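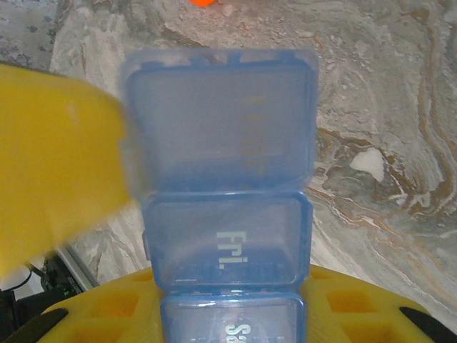

Attachment 1. Wrist camera, pill organizer at the gripper.

Ticket: Handoff drops on Clelari two-arm kit
Opened by: Isla Whitelaw, Hotitham
Assigned to: Hemi Paewai, Kuretti support
Product: Clelari two-arm bench kit, evaluation unit
Priority: Normal
Status: Closed, fix confirmed

Problem as reported

We have the Clelari on a 30-day evaluation. Single-arm work has been fine. The trouble is the handoff, where one arm passes a part to the other above the table. The receiving gripper closes, the giving gripper opens too soon, and the part falls. We ran the stock handoff routine 20 times with the orange cylinder and it dropped seven.

The log shows "grip confirmed" on the receiving side every time, including the drops. There are no motor faults and no temperature warnings. We have not changed the finger pads or the default grip force.

The second complaint may or may not be related. After a cold start the wrist camera view takes up to 30 seconds to come up, and the arms will accept commands before it does. I would like to know if that is normal before we decide on buying the kit.

Reply from Hemi Paewai

Thanks for the log, it saved some time. Please send the following:

1. The output of the gripper check, both arms, fingers fully open and then fully closed on nothing.
2. A still from a wrist camera with the arm parked over the back corner of the workspace and the gripper open. I want to see that both pads are seated and at the same angle.
3. A still from the fixed camera in the middle of a handoff, while both grippers are on the part.

Leave the grip force alone for now. Raising it will hide the fault on the cylinder and you will start bending softer items.

Customer update, 9:40 a.m.

Gripper check attached as text. The left arm closes to zero. The right arm stops short of zero and reports closed anyway. I ran it again after a restart and got the same reading.

Wrist still for item 2 is below. The yellow pads look even to me and there is a wide gap between them with the gripper open. I pushed on each pad by hand and neither one moved.
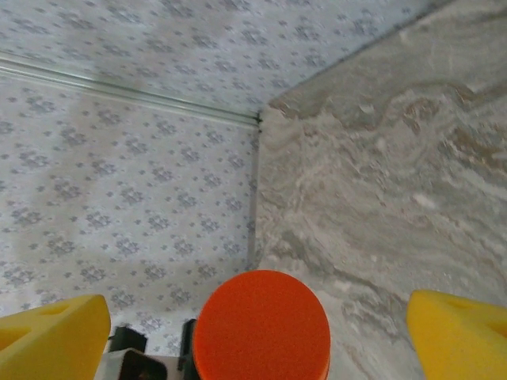 Reply from Hemi Paewai

Agreed, the pads look fine, so I am ruling them out. The closed reading on the right arm is the more useful clue. "Grip confirmed" is worked out from finger position and motor current together. If the closed position is stored wrong, the receiving arm can confirm a grip before the fingers have real pressure on the part, and the giving arm lets go on that signal.

Steps to store it again:

1. Clear the space under both grippers and take anything out of the fingers.
2. Open the service page and pick the right arm only.
3. Run "Learn closed position." The fingers will close slowly and hold. Don't touch them.
4. Save, power the arm down, wait for the lights on the base board to go out, and power up again.
5. Repeat the gripper check. Both arms should now read zero.

On the camera delay: it is normal on this version, but the arms should not take commands before the view is up. There is a setting called "Wait for cameras," off by default on evaluation units. Turn it on. I have asked Lachlan Dunstan on our software side to change the default.

Customer update, 2:15 p.m.

Did all five steps. Step 3 stopped with a timeout the first time and went through on the second try. Both arms read zero now. "Wait for cameras" is on.

I ran the handoff routine again with the cylinder and paused it with the two grippers at the part to get the fixed camera still you asked for in item 3.

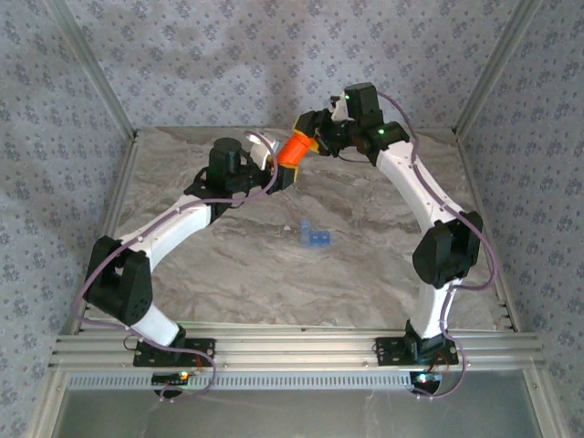
I then let the routine carry on through another 20 with no drops. Busisiwe Lekota repeated it from a cold start and had none either. We still find the pause between "confirmed" and release a little long — is that adjustable?

Reply from Hemi Paewai

Yes, it's "Release delay" on the handoff page. Lower it one step at a time and rerun the full set after each change. The timeout in step 3 is known and harmless as long as the second try saves.

Closing the ticket. If the right arm loses its closed position again, reopen this one and attach a new gripper check, and we will send a replacement gripper board.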